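Progress Report to Westbridge: Treritari Drinking Water and Bottle Return Project
Reporting period ending November

1. Supply

Both sites, Flirnholm and Cuevas, stayed open through the period. Bottled water was issued at the main counter and at the side table near the entrance. Total issue was 924 bottles. Flirnholm took the larger share, as planned in the original budget. Stock is kept off the floor and used in order of delivery date.

2. Bottle type and labels

The project continues to accept clear plastic bottles only. Wrap-around labels remain the main cost in sorting. The recycler takes bottles with the label on, but pays a lower rate per bale, and the text on most labels is too small to help staff sort by type.
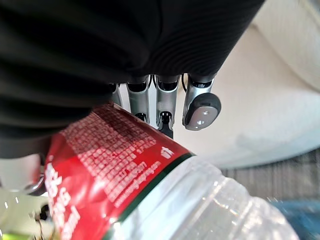

Label removal was tested at Cuevas over 2 weeks. Labels fixed with a single glue strip came off cleanly by hand. Labels glued along the full width tore and left residue, and these bottles went into the lower grade. Cuevas will keep the two grades in separate bins from now on - Flirnholm will follow once the second set of bins arrives.

3. Returns

The return rate across both sites was 86 percent, against a target of 80. Caps are collected separately. The lower grade filled 56 bags, all of which were picked up within the period.

4. Spending

Spending on water and transport is within budget. The bin line is underspent due to the late delivery noted in section 2. We ask that the unspent amount be carried into the next period.

5. Next period

Bins to be placed at Flirnholm. Label removal to start there on the same terms as at Cuevas. Revised bale prices will be sent to Westbridge when the recycler confirms them.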